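The Level at Clurkow

The gauge house at Clurkow stood on the east bank, below the weir. Heather Bright had the key on a loop of twine. She let herself in at low water, hung up her coat and read the float: 400 millimetres above datum. She wrote the figure in the book and initialled it.

The entry before hers read 430. It was in Delwyn Pearce's hand, which leaned backwards and crossed its sevens. A fall of 30 millimetres overnight was possible in February. In November 2019, after a wet fortnight, it needed an explanation.

She checked the chain for slack and found none. She checked the counterweight, the pulley and the stilling well, which had silt in it but no more than usual. Then she walked down to the staff plate on the bridge pier and read it directly. It agreed with the float. 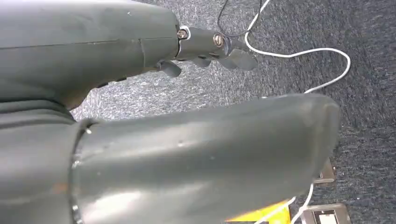 Pearce answered the telephone on the second attempt. He was at Skornau, upstream, where he had been clearing the intake screen.

"What did you get last night?" she asked.

"Four hundred and thirty."

"Read off the plate or the float?"

"Float. It was dark."

"And Skornau?"

"Steady. It's been steady for 5 days."

She turned back through the book. The same drop appeared twice in the previous month, each time after an evening reading by Pearce, each time recovered by correction in the office at Costigan. The corrections had been pencilled in the margin without a name.

"Delwyn, which side of the pointer do you read from?"

There was a pause, with water running behind it.

"The door side," he said. "The lamp's on the door side."

She went and stood by the door, bent her knees to his height and looked along the scale. The pointer sat clear of the brass by the width of a pencil. From there it read 430.

She ruled a line through his entry, left the figure legible underneath and wrote the new one beside it. Then she moved the lamp.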